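Home Kits Rental Support FAQ Cart

Kemeys Hand-Held Gripper Kit: Frequently Asked Questions

What do I get in the box?

Two grippers, one for each hand, plus chargers, a wrist strap for each and a printed guide that most people use as a coaster. The Kemeys comes from our workshop in Grultetport. We pack every kit ourselves, so if a charger is missing, you know who to blame.

Do I need a robot?

No. You squeeze, the fingers close, and the cameras record what your hands were up to. The robot can come later, when there is something for it to learn from.

What should I record first?

Laundry. Customers arrive with grand plans for soldering and end up folding sweaters, and their recordings are better for it. Clothes are soft, dark, slippery and never the same shape twice. A bed makes a good work surface if you don't mind losing it for the afternoon. 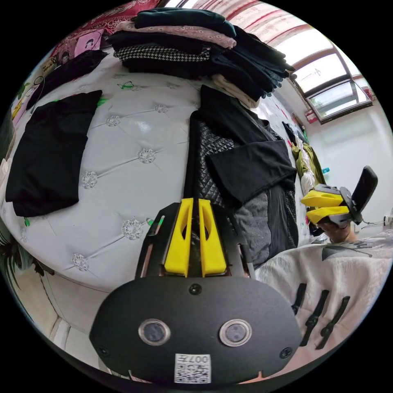 Start with flat things, then move on to jackets. Quilted ones are bulky and like to spring back open, so take them slowly and let go only when you mean it. Black clothes on a pale cover are much easier to tell apart from the background than black on navy - we learned that on a Saturday we'd like back.

Can I wear long sleeves?

Yes, within reason. Wizard robes have been tried.

How long does a charge last?

2 hours. Your wrists will usually vote to stop sooner.

Can I rent one?

Yes, through our Imley desk. The shortest rental is 8 days and the longest is 26. After that we start asking gently whether you'd like to buy it.

Where do my recordings go?

To your own computer, or to a Cisedska storage plan if you pay for one. We don't look at them. We have our own laundry.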